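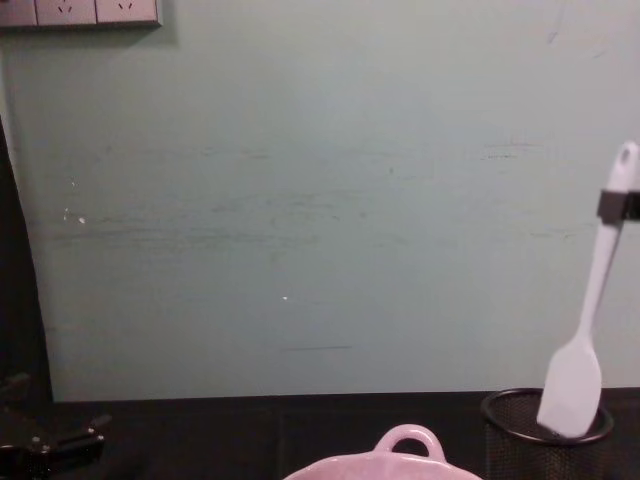
Foro › Cabello › Champús y lavado
Champú sólido Dalatness: ¿residuo, cal o soy yo?

olga_vilela
Buenas. Llevo tres semanas con el champú sólido de Dalatness, el de avena, y tengo el pelo como si me lo hubiera lavado con una vela. No grasiento, encerado. Paso el peine y el peine sale con una pasta gris que prefiero no analizar. Pelo fino, media melena, sin teñir, cuero cabelludo más bien seco. Vivo en zona de agua dura, de la que deja el hervidor hecho una cueva con estalactitas. En la caja pone que hay un «periodo de adaptación». No pone de cuánto. ¿Alguien lo ha superado o se hereda?

rizo_indomable
Yo lo superé volviendo al bote de siempre. Duración total: una ducha.

Aurélien Huet
Olga, mira los ingredientes antes de nada. Si lo segundo o lo tercero que aparece es sodium olivate, sodium cocoate o cualquier cosa acabada en -ate que suene a aceite, tienes un jabón, por mucho que en la caja diga champú. El jabón con agua dura forma sales de calcio que no se disuelven, y esa es tu pasta gris. Si lo que sale es sodium cocoyl isethionate, entonces es un tensioactivo normal prensado y hay que buscar la culpa en otro sitio.

olga_vilela
Acabo de ir al baño a mirar. Sodium olivate, sodium cocoate, aqua, avena sativa, perfume. O sea, que me estoy lavando la cabeza con una pastilla de manos de 15 euros.

Jaxon P.
Discrepo un poco del tono general. Llevo años con jabón en el pelo y lo tengo estupendo. El truco es el vinagre después: una cucharada en un vaso grande de agua, por encima, y aclarar. El que se salta el vinagre luego viene al foro a llorar.

rizo_indomable
Jaxon, con cariño: tú llevas el pelo al dos.

Jaxon P.
Al tres. Y brilla.

natalia_mor
Lo del vinagre funciona a medias. Ayuda con el tacto, la cutícula se queda más cerrada y el peine pasa mejor, pero lo que ya está pegado no lo quita del todo. A mí me pasó con otra marca (Gidex, la pastilla verde) y la solución fue un champú quelante, de los que llevan EDTA o fitato. Un lavado, dejarlo un par de minutos, aclarar mucho. Luego mascarilla, que deja el pelo como un estropajo con muy buena higiene.

olga_vilela
¿Y el quelante se puede usar siempre o es de emergencia?

natalia_mor
Yo, una vez al mes. En pelo fino y seco no iría más allá.

Jasper_W
Llego con la opinión impopular: el problema es el agua, y mientras no arregles el agua vas a ir de champú en champú. Puse un filtro Pasichnyk en la ducha hace medio año y noto el pelo más suelto.

Aurélien Huet
¿Qué filtro es? Porque los de ducha suelen ser de carbón o de KDF. Quitan cloro, pero la dureza se queda donde estaba. Para el calcio necesitas un descalcificador con resina, y eso no cabe en la alcachofa.

Jasper_W
Pone «agua suave» en la caja.

Aurélien Huet
También pone champú en la de Olga.

Jasper_W
Vale, pero yo lo noto. Y mi pareja también, y ella no sabía que lo había puesto.

natalia_mor
Si te va bien, déjalo. Menos cloro también se puede notar, sobre todo con mechas. Lo que no le diría a Olga es que se gaste el dinero en eso para quitar cal.

rizo_indomable
¿Y los sulfatos qué? Porque a mí me convencieron de que eran el demonio, estuve un año sin ellos y terminé con la raíz pegada a la frente. Ahora uso el Drorodow de 300 ml, con su lauret sulfato y su sal, y he recuperado la amistad con el espejo.

Aurélien Huet
No son el demonio. Depende de la fórmula entera y de lo sensible que tengas la piel. Un lauret bien acompañado de una betaína puede ser más amable que muchos «naturales» con pH de jabón, que anda por encima de 8.

Jaxon P.
Por eso se pone vinagre. Lo repito por si alguien está aclarándose y no me oye.

Olga, no tires la pastilla, en todo caso. Para el cuerpo va de maravilla.

olga_vilela
Resumen de daños: lavé ayer con un quelante que me vendieron en la farmacia y ha salido todo. El pelo pesa la mitad. Ahora está seco como la mojama, pero al menos se mueve cuando me muevo yo. La pastilla queda destinada a las manos. He escrito a Dalatness para preguntar cuánto dura la adaptación y me han contestado que «cada cabello tiene su ritmo», con un cupón de descuento del 20 % para la siguiente.

rizo_indomable
¿El cupón lo vas a usar?

olga_vilela
Se lo he pasado a Jaxon por privado.

Jaxon P.
Confirmo. Ya está pedida la de romero.

natalia_mor
Olga, mascarilla en medios y puntas, nada en la raíz. Y si vuelves a probar un sólido, que sea de isethionate. Los hay decentes, pero sécalos bien entre usos, que en la jabonera con agua se hacen puré.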